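# Keeping Citrus Fresh: Guidance for Residents and Shared Kitchens

Issued by Kinley Household Services. Revised 2019-04-08.
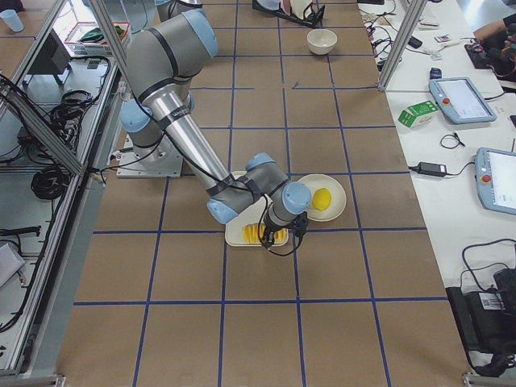 *Sliced fruit on a tray, with a whole lemon on the plate beside it.*

Residents frequently ask how long lemons, limes and oranges may be kept, and whether a cut piece is still fit to use. The following guidance applies to private kitchens and to the shared kitchens on both floors of Motaung House.

## Whole fruit

Whole lemons keep for a week or so in a bowl at room temperature. For longer storage, place them in a sealed bag in the vegetable drawer of the refrigerator, where they will usually remain firm for several weeks. Press out as much air as possible before closing the bag. Fruit that is already soft at the stem end should be used first or juiced the same day.

Check the bag each time the drawer is opened. One moldy lemon will spread to its neighbors, and the affected fruit must be thrown out whole - trimming the spot is not sufficient.

## Washing

Wash citrus immediately before use and not before storage. Rub the skin under cool running water, then dry it with a clean towel. Waxed fruit intended for zesting may be held under warm water for a few seconds and scrubbed with a vegetable brush. Soap and dish detergent are not to be used on any fruit.

## Cut fruit

Cut halves should be placed face down on a small saucer, covered, and refrigerated. Slices keep best in a shallow lidded container. Use them within three or four days, and sooner if they are to be served raw in drinks. Slices left out during a meal should be discarded after 2 hours.

Do not store cut citrus in foil or in unlined aluminum pans. The acid marks the metal and may affect the taste.

## Freezing

1. Slice the fruit and remove the seeds.
2. Lay the slices on a tray lined with parchment paper, leaving a small gap between them.
3. Freeze until hard, then move the slices to a labeled bag.

Juice may be frozen in ice cube trays. Zest freezes well in a small jar and can be measured out with a spoon while still frozen.

## Boards and knives

Lemon juice will dull a carbon steel blade and leave dark marks on it. Rinse and dry the knife as soon as cutting is finished. Marble and other natural stone counters should be wiped at once, as the juice can etch the surface.

Spent lemon halves are useful for cleaning wooden boards. Sprinkle coarse salt on the board, rub with the cut side, leave for five minutes, then rinse and stand the board upright to dry. Never combine lemon juice with any cleaner containing bleach.

## Shared kitchens

Containers in the shared refrigerators must carry a name and the date of cutting. Unlabeled items are removed when the shelves are cleaned. Questions may be directed to Charmaine Fourie at the Kinley office, extension 141.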